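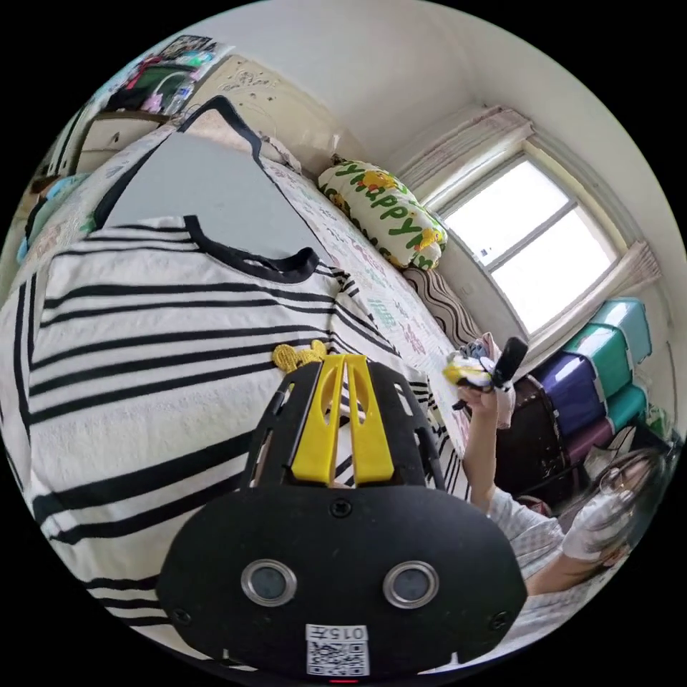

Striped T-shirt and a light gray garment with black trim, on a bed

Print | E-mail
Shares: 55 | Comments: 2

Network Planner, Fiber Routes (full time), Taltgate

Drusov is an operator of regional fiber networks. We rent capacity to internet providers, hospitals and small data centers, and we own the cable between Taltgate and Caron. In May we begin to build the next part of this network, and for this work we are looking for one network planner in our Taltgate office.

Your work

You will plan new fiber routes from the first map until the permit is given. You will speak with the towns and with the owners of the land, and you will compare the offers from the digging companies. When the cable is in the ground, you will check that our records show the same as what was built. The records are kept in Clumudari, our own route database. We do not expect that you know it already, and we will teach you in your first weeks.

You will be in the office most of the time. For visits to the route there is a company car. The longest drive, to the Caron station, takes 45 minutes.

What we ask from you

- 2 years of work in telecom planning, civil works or a similar field
- Good reading of technical drawings and maps
- A driver's license
- Clear written English. It can be your second language, as it is for many of us.

Knowledge of optical measurements is welcome but it is not a condition. 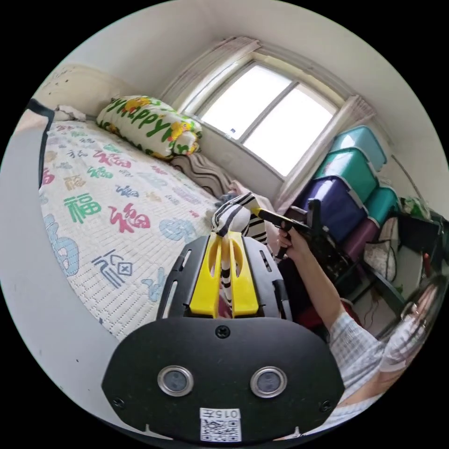
What we offer

The contract is permanent, after a trial period of three months. We pay 100 percent of your health insurance and of any course that we agree on together. You can start your day at any time between 7 a.m. and 9:30 a.m. Work from home is possible on some days, after the first three months.

How to apply

Please send your resume and a short letter, one page is enough, to the Drusov office in Taltgate. Write "Network Planner" in the subject line. Please do not send copies of your diplomas at this stage. We answer every letter, also when the answer is no. First talks are held by video call and take 45 minutes.

Print | E-mail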